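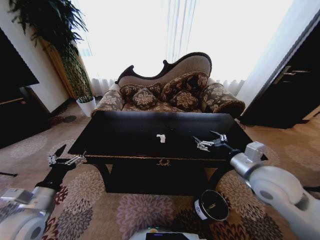

Section 8: Caring for the finish

Your Pilia occasional table leaves the workshop with a high gloss. How long it keeps one depends on the household, and we have met some households.

8.1 Everyday dusting

1. Take everything off the top. Lift it. Dragging is how most of our repair work begins.
2. Fold a soft cotton cloth into a pad. Old T-shirts are fine once the printed slogan has been cut out.
3. Wipe in long strokes from one end to the other, turning the cloth as it greys.
4. Leave the gilt until last and use a dry, soft brush. No metal polish. It will come up beautifully bright, and then it will come off.

Note: Spray polish builds up into a film that shows every fingerprint. Murray Dunstan in our finishing room once removed 114 grams of it from a single top and has kept it in a jar.

8.2 Rings and smears

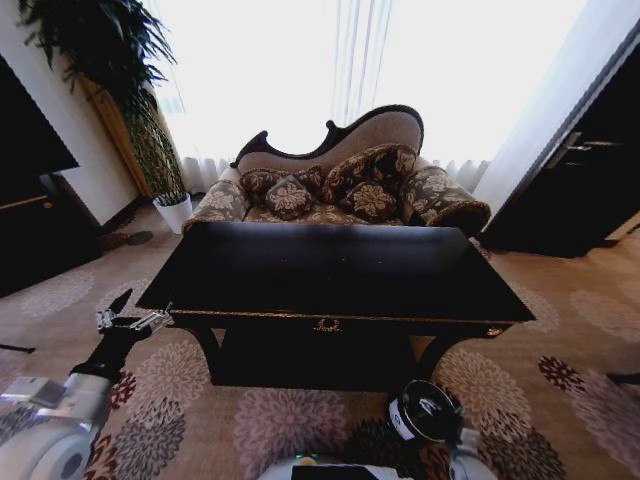 5. For a fresh white ring, wait a day before doing anything. Many fade by themselves, which is more than can be said for the guest who made them.
6. If the ring is still there, put a small dab of Fuvesine cream (part no. 329) on a clean cloth and rub lightly along the length of the top.
7. Buff with a second cloth. Stop when the shine matches its surroundings. Going on for luck makes a new patch, shinier than the first was dull.

CAUTION: Do not use toothpaste, mayonnaise, cigarette ash or anything else recommended by an uncle.

CAUTION: Keep the cream off upholstery. See Section 9 if you are reading this too late.

8.3 Where to put it

8. Keep the table at least 97 cm from a radiator or stove.
9. Draw the curtains in strong sun. Black finishes get hot and show dust from across the street.

Deep scratches should go to the Cullament workshop. Ask for Saskia Partington and have your receipt handy.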